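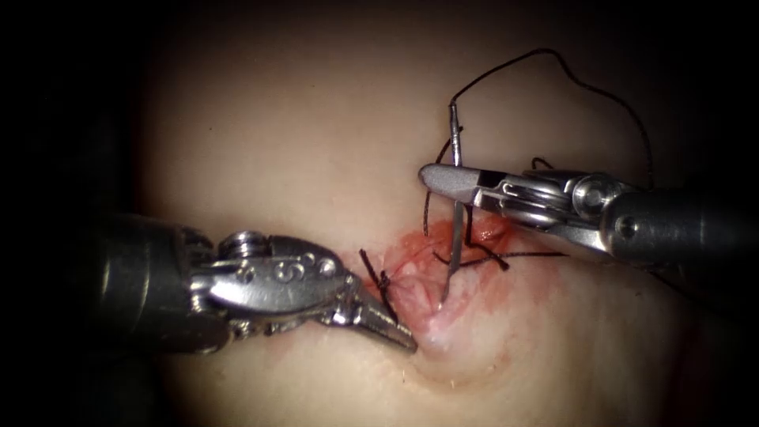

Capítulo 5
La radio comunitaria: quién habla, quién escucha y quién paga la antena

Una semana tiene 168 horas. Para una emisora comercial son 168 horas de inventario; para una emisora comunitaria pequeña son un problema maravilloso, porque hay que llenarlas con las voces de la gente que vive alrededor de la antena. ¿Quién entra a las seis de la mañana? ¿Qué suena un martes a las tres, cuando casi todos trabajan? ¿Se puede dejar el micrófono abierto a cualquiera que cruce la puerta? Los estudiantes que llegan a esta materia suelen pensar en la radio como un medio viejo, y una de las grandes alegrías de enseñarla es verlos cambiar de idea en cuanto se sientan a armar su primera parrilla.

En el capítulo anterior estudiamos la prensa local y vimos cómo la propiedad de las imprentas condicionaba lo que llegaba a publicarse. Ahora pasamos al aire. El espectro radioeléctrico es un bien peculiar: no se gasta con el uso, pero dos emisoras cercanas en la misma frecuencia pueden estorbarse hasta volverse inaudibles. De ahí que los Estados lo repartan mediante licencias, y de ahí también que la pregunta por la participación ciudadana sea, en la radio, una pregunta jurídica desde el primer minuto. Para imprimir una hoja basta una fotocopiadora. Para emitir legalmente hace falta que alguien conceda un lugar en el dial.

5.1 Un caso para empezar: Radio Rater

A lo largo del capítulo volveremos varias veces a Radio Rater, la emisora comunitaria de Grenitz, una localidad partida en dos por el río Teuber. En la orilla norte están el ayuntamiento, el instituto y la estación de tren; en la sur, los antiguos barrios obreros y la mayor parte de las familias recién llegadas. El periódico comarcal cubría la orilla norte con bastante detalle y de la otra publicaba, sobre todo, sucesos. Rater nació en la sur, en un local prestado, con una licencia de baja potencia y una idea muy sencilla: que las noticias del barrio las contara gente del barrio.

Lo fascinante del caso es lo bien documentado que está. La revista Purport, que editaba la propia asociación, publicaba las parrillas completas, las actas de las asambleas de programación y hasta las cartas de oyentes enfadados (¡no se las pierdan, son material de primera para el ejercicio 3!). Gracias a ese archivo podemos seguir discusiones que en otras emisoras se perdieron en el pasillo. Una de ellas duró meses y enfrentó a quienes querían un informativo diario con guion cerrado y a quienes defendían una tertulia abierta, sin editor. Las dos posturas tenían argumentos serios y las encontraremos de nuevo en la sección 5.4.

Mattes Stüber, primer coordinador de programación, resumió así el dilema en la entrevista que reproducimos completa en el anexo: «Si corrijo a todo el mundo, sonamos como las demás. Si no corrijo a nadie, el vecino que tiene razón queda al lado del vecino que se inventa las cosas, y el oyente no sabe con quién quedarse». Conviene leer la frase despacio. Contiene, en miniatura, casi todo el debate contemporáneo sobre moderación de contenidos, ¡y está dicha por alguien que hablaba de una mesa de mezclas y un par de micrófonos!

5.2 Acceso, participación y gestión

En el lenguaje cotidiano decimos que un medio «da voz» y nos quedamos tan contentos. Para analizarlo necesitamos más precisión. Llamaremos acceso a la posibilidad de que una persona ajena a la redacción aparezca en antena: una llamada, una carta leída, una entrevista. Llamaremos participación a la intervención en la producción misma, es decir, a elegir el tema, grabar, montar y presentar. Y reservaremos el término gestión para el derecho a decidir sobre el conjunto: el presupuesto, la parrilla, las normas de estilo, el nombramiento de quien coordina.

Los tres niveles no siempre viajan juntos. Una cadena nacional puede ofrecer muchísimo acceso, con horas enteras de llamadas, y ninguna participación. Una emisora universitaria puede tener decenas de productores estudiantiles mientras el rectorado conserva toda la gestión. En Rater, cualquier socio votaba la parrilla, pero los estatutos exigían haber producido al menos 2 programas para presentarse a la coordinación. ¿Era una barrera injusta o una garantía mínima de oficio? Tomen partido antes de seguir leyendo y anoten sus razones en el margen; es muy divertido comprobar, al final del capítulo, cuántas siguen en pie.

5.3 Qué se aprende en este capítulo

Al terminar, el lector podrá distinguir los tres niveles anteriores en una emisora real, leer una convocatoria de licencias e identificar a quién favorecen sus requisitos, y comparar modelos de financiación por cuotas, subvención y patrocinio. También diseñará una parrilla propia, que es con diferencia la parte que más se disfruta en clase. Recomendamos trabajarla en grupos pequeños y con una radio encendida cerca.

Conceptos clave: espectro, licencia de baja potencia, acceso, participación, gestión, parrilla, línea editorial.

Antes de continuar

1. Escuche una hora completa de una emisora local y anote quién habla y durante cuánto tiempo. Separe a los profesionales de los invitados y de los oyentes.

2. Busque el organismo que concede las licencias en su país. ¿Existe una categoría propia para emisoras sin ánimo de lucro? ¿Qué límites de potencia y de publicidad se les imponen?

3. Lea en el anexo las cartas a Purport. Elija una con la que no esté de acuerdo y redacte la respuesta que habría leído en antena, en un máximo de dos minutos de lectura en voz alta.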